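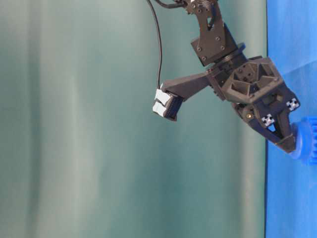 Bimanual Cell Returns to Service

The Pedley Automation Laboratory has completed the first scheduled service of its bimanual assembly cell. The cell was withdrawn from use in December, after 4,000 logged grasp cycles, and is again available to research groups at the Justen campus.

The service followed the procedure issued with the Wullico handling project. Both grippers were cleaned and the fasteners at the wrist joints checked for tightness. Cable runs were inspected along each arm, and one sensor lead on the right side was replaced. The blue work cloth was retained for the present. A new cloth will be fitted at the next service.
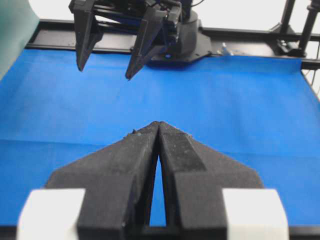
The two grippers facing each other across the work surface.

Finger alignment was then set on each side. The fingers are closed at low force and the gap at the tips is measured; a reading above 300 microns requires the finger mounts to be reseated. Reseating was necessary on one gripper only. Alignment is confirmed by grasping a small metal part and holding it upright, and the test is repeated 3 times before the result is entered in the cell log.
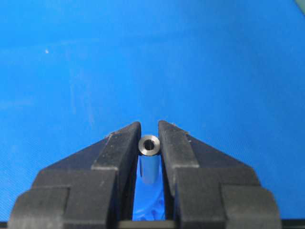

A hollow metal cylinder held between the fingertips.

The final stage is a reference run with a plastic spur gear, which each arm must approach, grasp and release from a fixed position. Groups are reminded that the gear is part of the calibration set and should be returned to the Daher Room store after use.
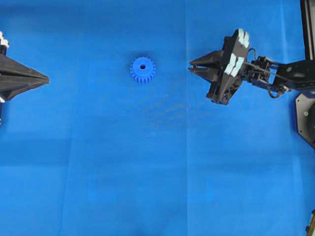 Finger checks will now take place every 1,000 cycles. Users who notice slipping parts or uneven closing between checks should stop work and make an entry in the log. Booking requests may be sent to the laboratory office before noon for the following working day.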